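Birkness storeroom – gallery

Quick page for everyone who asked how the move is going. Answer – going. We've had the unit at Birkness since the start of July and most of the party and display stock is now in it, if not exactly where it should be. Typing this before the van comes back so excuse spelling.

For those new to the group: we are the lending store. Tableware, vases, artificial flowers, cloths, frames and panels for weddings, school fairs, christenings, funerals, whatever. Members borrow, members bring back. It all used to live in the two rooms over Jodon, the old paint shop, up 42 steps, and anyone who carried a box of plates up those will know why we left.

Rent at Birkness is 733 a quarter, including lights and the use of the loading door. Heating not included. Bring a jumper, even now.

What's come across so far

Flowers, nearly all. Roses first because they go out the most, then the greenery, then the bits we're never sure what to do with (the sunflowers, the glittery Christmas stems). Vija Kuusk has washed the lot in the sink at home, in batches, and says please don't return them with hot glue on. White roses are staying together as a set from now on, they were getting split up and coming back in ones and twos.

Cloths. 2 runs in the car, a third still to do. The green ones and the creams need ironing again. Ironing evening to be arranged, bring your own iron if its a good one. Sachiko Murakami has offered her big board.

Framed pieces and panels. Wrapped at Jodon, carried flat, not one broken as far as we know. We got through a whole roll of bubble wrap and then most of another. Keep the wrap when you unpack a piece for a loan – fold it, put it back with the stack, it'll do for the return trip. Please don't stack anything heavy on the panels. Paper is fine. Boxes of candlesticks are not fine.

Glass and china. Still coming. Kristaps Rozīte has the crates in his garage and wants his garage back.

Chairs. Not ours any more, went to the Tamošiūnaitė hall where they'll get used properly. If you want them for an event ring the hall, not us.

How it's laid out (for now)

Racks are heavy warehouse ones, left by the last people, boards on the shelves. Very solid. Wrapped flat stuff goes up top, tubs and containers down low where you can pull them out without a ladder. The white folding table is for sorting only. Things land on it, get looked at, get checked off, get moved. Thats the theory. Anything found on the table on a Friday evening goes on whichever shelf has room, so if you've put something down there for yourself put your name on it.

Labels next. Ayane Tsuji is doing them, colour per type, with a bit of string for the ones that won't stick. Until she's finished please ask before you take a container home, we've had one person go off with napkin rings when they wanted tea lights.

Cables and lights – leave alone please, they need going through with someone who knows which plug is which. Separate session.

Borrowing while we move

Still open, just slower. Send the list a week ahead if you can. Deposit same as before. Collections from the side door, ring the bell marked Lollelar (that's the unit in front, they let us share it and they are being very patient). Don't block their bay, not even for a minute.

Returns in the same wrap or box they left in. Vases emptied and dried. Cloths shaken out, not washed – we do the washing, some of them shrink and we'd sooner be the ones to blame.

Sigita Sproģis has the key and the loans book. The book now runs to 700 entries, so if you've got something out from last summer she'd love to hear from you. No fines. Just bring it back.

Still wanted

More lidded containers, any size as long as they stack
Tissue paper, clean
A trolley with wheels that all go the same way
Packing tape – the wide brown sort
A second folding table, to borrow or keep
Somebody tall, one morning, for the top shelves

Also wanted, a decision about the wicker arch. It's too big for the van with the doors shut. Kristaps says saw it in half and hinge it, Vija says over her dead body. Views to Sigita please, by message, not in the car park.

Next trip is china, then the last of the cloths, then sweeping out upstairs at Jodon and handing the keys in. If you can do an hour for the sweeping say so. Tea provided, biscuits if someone remembers to buy them. More pictures will go on this page as the shelves fill up, same adress, keep checking.

From the storeroom:
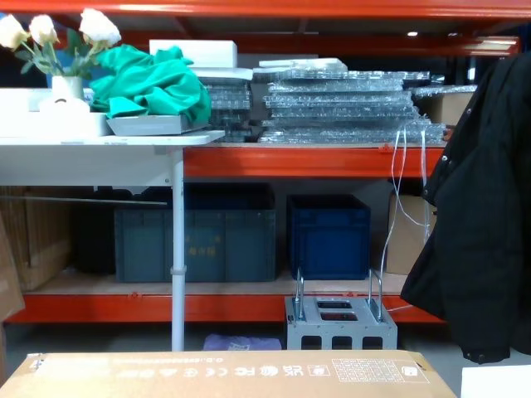
Sorting table with the white roses and a green cloth still to fold – bubble-wrapped pieces up on the shelf, containers underneath.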